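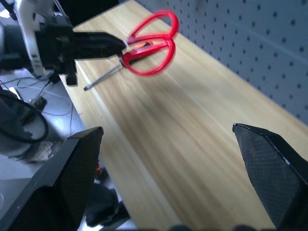

Als Gobnait Mac Mathúna die Werkstatt übernahm, roch es darin noch nach Leim und kaltem Kaffee, und an der Tür klebte ein Zettel mit dem Namen Otness, den sie nie abgemacht hat. Otness war der Vormieter gewesen, ein Uhrmacher, wie die einen sagten, ein Geigenbauer, wie die anderen sagten, und weil er auf Briefe nicht antwortete, blieb die Sache offen. Gobnait jedenfalls brauchte Platz für zwei Arme.

Die Arme hießen Lollel und Kiều. Lollel hatte seinen Namen von Gobnaits Neffen bekommen, der damals noch kein R sprechen konnte und eigentlich etwas ganz anderes sagen wollte. Kiều war nach der Heldin eines langen Gedichts benannt, das Gobnait einmal im Winter krank im Bett gelesen und seither nicht mehr vergessen hatte. Lollel war der ältere von beiden und knarrte ein wenig im Ellbogen, und wenn man ihn morgens einschaltete, reckte er sich wie jemand, der erst einmal wissen will, was es zum Frühstück gibt.

Seit Dezember versuchte sie nun, den beiden beizubringen, einander eine Schere zu geben. Man denkt ja, das sei eine Kleinigkeit, man hat es als Kind selbst gelernt, mit den Griffen voran und ohne zu rennen! Aber Lollel hatte keine Kindheit gehabt, und so musste Gobnait an den langen Abenden für ihn nachholen, was bei anderen die Großmutter erledigt. Sie führte seinen Arm mit der Hand, geduldig, immer wieder dieselbe Bewegung, und redete dabei leise mit ihm – über die Nachbarin, über den Preis von Birnen, über ihre Schwester, die fand, man könne die Schere doch einfach selber nehmen.

»Natürlich kann ich sie selber nehmen«, sagte Gobnait in die leere Werkstatt hinein. »Darum geht es doch gar nicht.«

An der Steuerung, die sie Dutomow getauft hatte, weil das Ding beim Hochfahren ungefähr dieses Geräusch machte, leuchtete die Anzeige. Versuch 92. In ihrem Heft standen zu den früheren lauter kleine Bemerkungen, die außer ihr wohl keiner verstanden hätte: »zu forsch«, »beleidigt«, »fast, dann Angst bekommen«. Bei Versuch 42 stand nur »Birne«, und was sie damit gemeint hatte, wusste sie selber nicht mehr.

Sie zog den Hocker heran und drückte auf Start.

Lollel senkte sich über den Tisch, langsamer als sonst, und Kiều wartete mit weit geöffneten Fingern auf ihrer Seite, so wie man am Bahnsteig wartet, wenn man nicht sicher ist, ob der andere wirklich im Zug sitzt. Die Finger fanden den roten Griff. Sie schlossen sich. Die Schere kippte ein wenig, kratzte über das Holz, und dann – Gobnait hielt die Luft an und merkte es erst viel später – hob sie sich.

Kiều kam ihr entgegen. Auf halbem Weg blieben beide stehen, als hätten sie sich in einer schmalen Tür getroffen und jeder wollte dem anderen den Vortritt lassen.

»Nun nimm sie schon, Mädchen«, flüsterte Gobnait.

Und Kiều nahm sie.

Gobnait blieb noch eine Weile sitzen. Draußen fuhr der letzte Bus vorbei, und im Regal klirrten die Gläser mit den Schrauben. Dann schlug sie das Heft auf, suchte nach einem passenden Wort, fand keines und schrieb schließlich »Guten Abend« in die Zeile. Sie schaltete Dutomow noch nicht aus. Im Wasserkocher war ein Rest für eine Tasse Tee, und ihre Schwester ging nie vor Mitternacht schlafen, die konnte man ruhig noch anrufen.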